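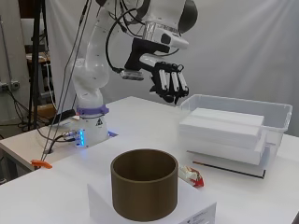 *The brown pot up on its white box, clear bin to the right.*

I get a lot of the same mail about sorting small stuff on a table, so I finally wrote my answers down in one spot (last touched in August, when I added the part about labels).

## Why put the container up on a box?

Height! I used to keep everything flat on the tabletop and I was forever reaching down and knocking things over. A sturdy box brings the rim up to where my hand already is. Any box will do if it's wider than what you're standing on it.

## Does the container need a lid?

Not for sorting. I like an open top with straight sides -- you drop things in and you're done. Lids are for when you're putting it away on a shelf.

## And the clear bin?

That's for whatever I haven't decided about yet. Being able to see through the side saves me from digging. Look for one with a lip around the top so you've got something to grab when it's full. Mine at home are the Trastico ones, and I've had 9 of them for years (two have cracked corners, still using them).

## How much fits before it gets annoying?

I did a batch of 200 buttons, pegs, and odd little caps once and it was fine. More than that and I start getting sloppy, so I'd split it into two rounds with a coffee in between.

## Do I need a white table?

Nope, but I do love one. Small dark bits show up so much better! My old Semgate desk was dark walnut and I lost screws on it constantly. If yours is dark too, try a sheet of poster board.

## Where do the labels go?

On a front corner of the box, always the same corner. Mine say what goes in and the month I last went through it. I tried color dots for a while and could never remember what green meant.

## Can I use Bruteo trays instead of a bin?

Sure, they're just shallow. I'd stack three at most -- past that they slide.

## Do you have a list of what you keep in each one?

I'm working on it. It's long, and half of it is batteries.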